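Jun 15, 2024
Bedroom set, trash liner task, Burkthorpe unit

Came in on a weekend to get the liner examples moving, because Katsuhiko wants something to train on before he flies out and I had promised him a decent pile. Coffee first, then an hour lost to the left leader arm, which had drifted again. Yvette's recalibration script fixed it on the second try (the first try I ran it with the wrong config, my own fault, and it politely told me everything was fine).

So, the task as we have it written down: black bin against the wall by the bed, spare bag hanging on the hook above it, both arms working. Left gripper steadies the rim, right gripper goes in after the old liner, pulls it up, drops it on the floor to the side, then takes the new one off the hook and dresses the bin. It sounded so simple when Milagros and I wrote it up on the whiteboard! Folding towels was a picnic next to this.

Biggest lesson of the morning is that I pinch too deep. If I reach down inside and grab a fistful of plastic, the whole bin wants to come along. If I pinch right where the liner folds over the rim, it peels off much more nicely, but then I have maybe half a second of good view before the forearm covers everything in the head camera. Wrist cameras help. I drove the last batch mostly off the right wrist feed and my success rate went up, though my neck is paying for it.
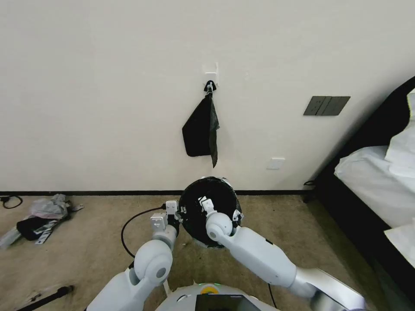 Carter asked on Thursday whether we should keep episodes where the operator fumbles and recovers. I say yes, keep them, as long as the recovery is clean and there's no long dithering in the middle. I have a few from today where I missed the rim, backed off, and came in again at a better angle, and those seem to me worth more than another perfect one. The ones where I just hovered like a confused bee for ten seconds I tossed. Isabelle disagrees with me about this and thinks any hesitation at all gets copied by the policy. She may be right – we had that lovely twitch in the Erner drawer policy last October, and it came straight from me.

Numbers, so I don't have to dig for them on Monday: 18 kept today, 4 thrown out. Running total for liner is 1236, and 3196 across all the bedroom tasks. Upload to Pridari finished before lunch with no complaints about dropped frames, which is a first.

Things to vary next time. Bin position for sure, I keep putting it back in the same spot out of habit. Hook height too. Lights on versus daylight only. And I'd like a stiffer bag in the mix, the thin black ones all crumple the same way and I'm afraid we'll end up with a policy that only knows one brand of limp.

Also the loop on the bag. Getting the fingertips through it is miserable from straight on, better if I come up from underneath with the wrist rolled a bit. Milagros does it in one go and I still want her to show me how.

To do:
Ask Yvette if the calibration script can refuse a wrong config.
Re-label the early liner episodes, the "remove" and "replace" stages are split differently from the new ones.
Order new fingertip pads from McIntyre, the right pair is getting slick.
Send Katsuhiko the episode list tonight, he can start a run on what's there.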